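Deirdre Keogh has worked with people who can't nod off for long enough that she no longer minds being told, at nearly every barbecue she goes to, exactly what time someone woke up that morning. She laughs about it over a pot of peppermint tea in the front room of the Hetum clinic, where she has run the evening groups since one May when the previous nurse moved north.

Her real interest these days is the afternoon. More to the point, it's what older people do with themselves between lunch and tea, and whether a nap in the armchair is a friend or a thief. "I used to tell everyone to stay awake, full stop," she says. "I was quite strict about it, I'm sorry to say. I had a lovely man of 83 who'd napped after lunch since he was a boy on the farm, and I talked him out of it, and he was miserable. He was sleeping no better at night and he'd lost the nicest half hour of his day."

So she changed her mind, slowly, and now she asks a lot more questions before she gives any advice at all. How long is the nap? Is it in bed, with the curtains drawn and the pyjamas on, or in a chair with the radio going? Does the person get up feeling brighter, or do they wander about in a fog until the evening news? A short sleep early in the afternoon seems to suit plenty of her people very well, she says, and she has stopped arguing with it. What worries her is the nap that creeps. "It starts at 20 minutes, and then it's an hour, and then you're asleep at 6 in the evening with your dinner going cold on your lap. Then of course you're wide awake at midnight, and you blame the mattress."

Sudden sleepiness is another matter, and here she becomes quite firm. If somebody who has never napped starts dropping off every day, she'd like them to see their doctor and bring the full list of their tablets along. Mebrat Negash, who shares the evening groups with her, feels the same way. "People will put up with all sorts and call it getting older," Mebrat says. "Sometimes it's a new pill, or low iron, or they've stopped breathing properly at night and there's nobody in the room to hear it."

The groups themselves are small, five people and a plate of biscuits (Mebrat bakes, Deirdre buys), and they keep a plain paper diary for a fortnight before anybody changes a thing. Deirdre is fond of the diaries. She likes the crossings-out, and the little notes about the neighbour's dog – one woman wrote hers entirely in green ink and added the weather. The favourite remedy so far costs nothing. They go for a walk straight after lunch, while the light is good, and have the nap afterwards if they still want it. Quite a few find they don't, though Deirdre is careful to say that a nap after a walk is no failure either.

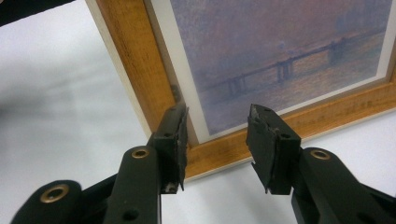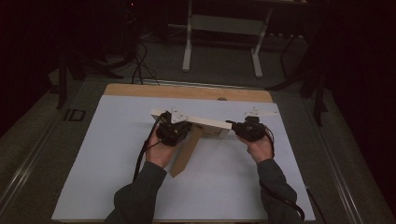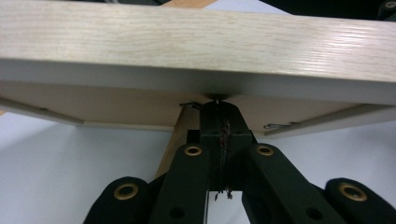
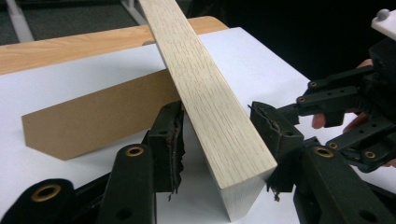
Mahlet Ayele wrote to us afterwards to say that the walk had never worked for her, that she'd tried it right through the winter and only came home tired and cross, and that what finally helped was setting the kitchen timer for half an hour and putting it on the far side of the room so she had to get up to stop it. Deirdre was delighted to hear it, and has asked if she might pass the timer idea on to the next group.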